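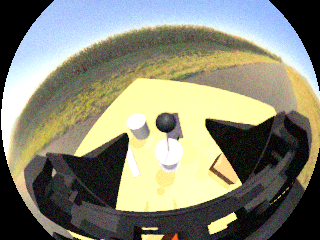
Grass verge outside our terrace, who cuts it?

Posted by oline_k
April 10, 2022

We moved into an end terrace last August. Between our front wall and the road there is a strip of grass, then the pavement. The council cut it twice last year and left it long the rest of the time. My neighbour says I can mow it myself and plant bulbs in it. The man across the road says it belongs to highways and I could get a letter. The deeds show our boundary stopping at the wall. Has anyone had trouble over this?

Reply by Zamfir
Mowing is fine. I have mowed mine for 14 years and never had a letter. Planting is different, you need permission for that in most places because of cables and pipes.

Reply by hedgehogjim
Agree on mowing. Keep the clippings off the road or they wash into the gully and block it. Ours flooded that way.

Reply by estano
I would leave it alone. If you throw up a stone and hit a car, you are the one paying for the windscreen. The council's contractor has insurance and you don't.

Reply by Zamfir
Check your house policy. Mine covers me for that sort of thing away from the property. I rang and asked.

Reply by estano
Yours might. Plenty don't. And if the original poster does it once, the contractor will skip it from then on. That happened on our estate. One side of the road was cut by residents, the team stopped coming, and then two of the residents moved away and it was up to your knees.

Reply by Nelli Aaltonen
Before anyone cuts anything, have a look at what is growing. I left ours until the end of July one year and found lady's bedstraw, knapweed and a good patch of yellow rattle. It had been mown every few weeks for so long that none of it had ever flowered. I wrote to the parish council and they put us down for one late cut a year, with the cuttings raked off. The raking matters more than the date. If you leave cuttings lying, they feed the soil and you get coarse grass and docks.

Reply by hedgehogjim
Nice if you have the room. On a corner it blocks the view for drivers pulling out. The one at the bottom of our hill is a menace by June.

Reply by Nelli Aaltonen
Yes, corners should be kept short. Ours has a mown strip along the kerb, one mower's width, and the rest is left. It also stops people thinking it has been forgotten.

Reply by oline_k
Thanks all. It isn't on a corner, so sight lines shouldn't be a problem. I rang the council this morning and was 6th in the queue. They confirmed it is highway verge. I can mow it at my own risk, but bulbs need a form. The form asks for a plan showing distance from the kerb.

Reply by Olludent
The form is easy. I did one for crocuses. They took weeks to answer and then said yes, as long as nothing was over a certain height and I didn't dig near the streetlight. On ownership, it isn't always as simple as they say. Our road was laid out in 1878 and the verge turned out to be part of the old front gardens, with highway rights over the top. Made no difference to who mows it.

Reply by estano
Then you own the ground and still can't put a fence on it. Great.

Reply by Olludent
Correct.

Reply by oline_k
I think I will mow the kerb edge, leave the rest until late summer and see what comes up. Form for the bulbs is going in the post — snowdrops and a few small daffodils. Does anyone have a scythe they rate? The mower won't manage it if it gets long.

Reply by Zamfir
For a strip that size, a pair of long-handled shears. A scythe next to parked cars is asking for it.

Reply by Nelli Aaltonen
I use a scythe and have never touched a car. Get a short blade, and go on a course first if you can find one.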